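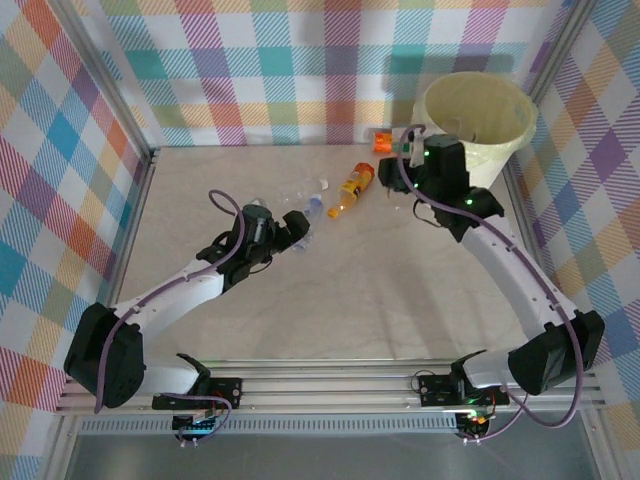

Release Schedules of Independent Bands: Project Report
Submitted 31 October 2022

1. Purpose

This report examines how independent bands release singles ahead of a full album. The project compared the schedules of two acts, Drusteo and Saarela, both signed to the small label Fimon.

2. Method

Release dates were taken from the label's public catalog. Listeners were reached through a questionnaire posted on the student radio page, which received 75 complete responses. Respondents were asked which songs they had heard before the album came out and whether they later played the album in full.

3. Findings

Drusteo issued three singles before its second album, the last of them a slow ballad. Saarela issued one. Of the respondents, 42 had heard at least one Drusteo single in advance. Saarela was less well known before release, but its listeners more often reported playing the whole album.

4. Limitations

Most respondents already followed the radio page. Ticket sales for the joint concert at the Borkus hall were requested but not received in time. A second questionnaire will open in November.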